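The Girnberg Gauge

The instrument at Girnberg measured the settlement of the dam to a hundredth of a millimetre and had done so every Sunday since it was installed. The reader of the instrument was required to enter the figure in ink, add the air temperature, and sign. No comment column was provided.

In November the figure was 3442. The previous week it had been 3442, and the week before that. The reader checked the spirit level on the mounting plate, cleaned the contact point with alcohol and took the measurement again. It was 3442.

A structure of that mass does not stop moving. It leans downstream when the reservoir fills and comes back when it is drawn down, and under both of these there is a slow sinking which the design office had put at 5 units a year. The reservoir had dropped by eighteen metres since the summer. The reader knew what the curve should look like and had drawn it in pencil on the back of the door.

A query was sent to the office at Roltumstead. The reply came on a printed form with the box marked "within tolerance" ticked. A second query, with the last 18 readings attached, produced the same form. The manual, a Borbély manual with the spine taped, gave three causes for a static reading: a seized spindle, a broken wire, an error by the reader. The spindle turned freely. The wire was sound. The reader went over the third cause at some length that evening and took the Sunday readings again from the beginning, using the old notebooks.

The hut was cleared for this. The notebooks went on the floor in order of year, the stove was lit at four, and the coat came off at five.
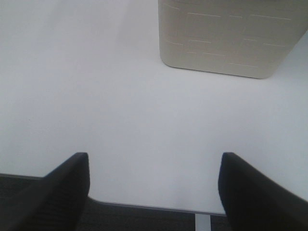
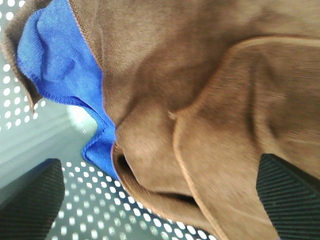 By seven the first notebook was done. The handwriting in it belonged to an earlier reader, small and upright, with the sevens crossed. That reader had recorded frost, a landslip on the access road, and on one date only the word "heard". The settlement for that day was normal.

The second notebook covered the years when Skoromex held the maintenance contract. The entries were typed and pasted in. They were very regular. Plotted against the reservoir level they fell on a straight line, with no scatter at all, and the reader, who had never in all those Sundays produced two points that sat properly on a line, looked at this for some time before turning the page.

At the back was a calibration sheet. It stated that the gauge had been re-zeroed against the rock on the left abutment, the original pillar having been lost in the landslip. The reader put on boots and took the lamp.

The pillar on the left abutment was where the sheet said it would be. It was bolted into pale rock, and the rock was split from the hillside by a gap into which a hand could be put as far as the wrist. The gap was clean. There was no moss in it and no soil. The pillar stood perfectly upright on its block, and the block stood against the dam, and both of them were going down the valley at the same rate.

The reader returned to the hut, sharpened a pencil, put it down and picked up the pen. The temperature was minus two. The figure was 3442. There was a margin to the right of the signature, eleven millimetres wide, and the reader began to write in it.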